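Drokthorpe Police
Press release
6 September 2020

New custody property procedure comes into use at Allness station

Drokthorpe Police has brought in a revised procedure for recording and storing the property of people held in custody. It applies from today at the Allness station and will be extended to the Zemesach Road station once staff there have finished their training.
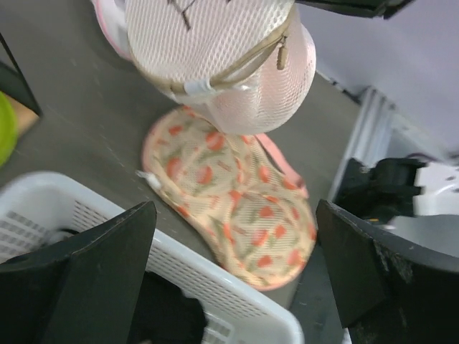
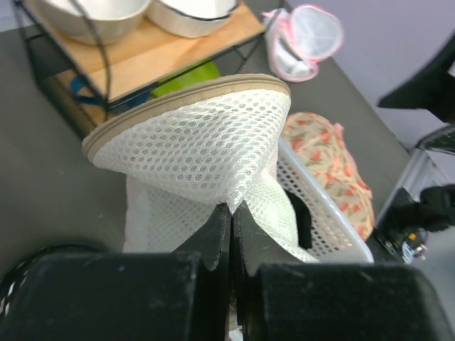 Under the procedure, all items taken from a detained person are listed at the custody desk in that person's presence. The list is entered in Lemma, the records system already used by the force for found property. Each entry is given a reference number, which is printed on the property label and on the receipt. Cash is counted by two members of staff and held separately.

The force carried out an audit of custody property records in August. It covered 1112 entries. Of these, 49 had a missing signature or an incomplete storage location - in most cases where property had been moved between shifts. The revised procedure requires a new entry for every movement.

Property not collected on release will be kept for 3 months. A written notice will be sent to the last known address before any item is disposed of. Items held as evidence are not affected and remain subject to the existing rules.

Training takes 5 hours and is compulsory for detention officers, custody sergeants and front counter staff.

People who wish to collect property from Allness should bring their receipt and one form of identification. Where the receipt has been lost, the reference number can be requested at the front counter.

Ends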